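Section 4: Trying out the grippers, one arm at a time

If you've come straight from Section 3, your arms should be bolted down, powered and talking to the Greser controller. If one of them isn't, go back and sort it out first. I've tried doing this section with one arm sulking and it was a miserable afternoon.

What we're after now is a fair comparison between the two sets of fingers that come in the Fidetti box. The pointed ones are brilliant at small fiddly things. The flat ones are kinder to soft plastic. Which you'll want for everyday work depends on what you're picking up, so let's find out!

Before you start

Keep the red stop button within reach of whichever hand you use most (mine lives on the left, Adesuwa Usman keeps hers on a lanyard). Tie back long hair, take off scarves, and keep other people's coffee off the bench.

CAUTION: The fingers close harder than you'd think. Never test the grip with your own hand, even on the lowest setting.

4.1 Laying out the table

1. Home both arms from the Greser start page and wait for the tone.

2. Put the speed slider at 20 per cent. It feels painfully slow, I know, but leave it there until you've finished 4.3.

3. Set out your test objects. I like a proper muddle: bottles standing up, bottles on their sides, a few small bits, and something awkward in a stand. Microphones are great for this as they're heavy at one end and skinny at the other.

4. Leave a clear patch in front of at least one gripper so it has somewhere to put things down.

5. Swing each arm through its reach by hand, in free-drive mode, and watch the cable at the elbow. You want a nice generous loop there. If it pulls tight at any point, let out more slack and redo the tie before going any further.

My own table has a marbled top with plenty of clear plastic on it, and I'd urge you to include some too. See-through bottles are where the wrist cameras earn their keep, and a tidy row of coloured blocks will flatter any gripper you care to name.

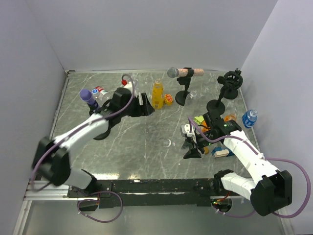

4.2 Checking the wrist cameras

1. Open the camera page and pick the left arm. Wave a bit of card in front of it to make sure you've really got the left one (I've swapped these over more than once).

2. Bring the gripper down over a bottle lying on its side. Both fingertips should show at the bottom of the camera view. If you can only see one, loosen the mount, nudge it round and tighten it again.

3. Set the exposure to 2,000 and look for glare. A shiny bench throws light straight back at you, so move the lamp before you start messing with the numbers.

4. Save, then do the same for the right arm.

Note: If you've fitted the Parnholm mount instead of the one in the box, it sits a touch higher. Choose "tall mount" in the menu or all your picks will land short.

4.3 Running the comparison

1. Choose "Gripper trial" and set the force to 2 for the first go.

2. Run 100 picks with the pointed fingers. Put the kettle on, but stay in the room.

3. Swap to the flat fingers, put everything back where it was, and run the same number again.

4. Save both logs before you touch anything else. The page doesn't ask, it just bins them when you leave. Sorry! It's on my list.

CAUTION: Take the lids off nothing. Full bottles must be screwed shut, and if one starts to crumple, press stop and turn the force down.

If a finger slips on the same object over and over, check the rubber pads for dust and wipe them with a damp cloth. Spare pads are sold by Thakur under the same part name as the fingers. Once both logs are saved, carry on to Section 5 for two-handed passing.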